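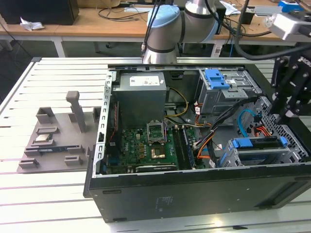 Old desktop won't start since we moved house, worth fixing?

Hello everyone, hoping some kind soul can steer me right. We moved from Hollis to Steltville in May, and the family computer hasn't started since. It's a big black tower, the sort you can lay on its side with the panel off so all the insides face up, with the grey power supply in one corner and the green motherboard below it. The fans spin for 7 seconds and then it all goes quiet. My photos are on there (yes, I know, I should have backed them up), and the shop quoted me $668 to sort it out. Is that silly money for an old machine?

Posted by hollis_to_the_coast

Oh, you poor thing, moving is bad enough! Please don't pay that just yet. Unplug it at the wall, press the memory sticks firmly back into their slots, and check that every power plug is pushed right home. A bumpy ride in the back of a truck can loosen all sorts. Mine did the very same after we came up from Urnmont, and it was only a stick of memory that had worked its way up.

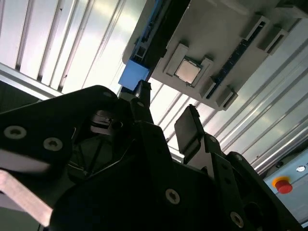 If it still won't go, your photos are very likely fine – they live on the drive, and a drive can be read from another computer with a cheap adaptor.

Posted by kettleson

Get a new one. You can pick up something decent for under $1,000.

Posted by Skusteo

I'd try the memory first too. And label your cables before you pull anything out, I learnt that the hard way.

Posted by mumof_the_mob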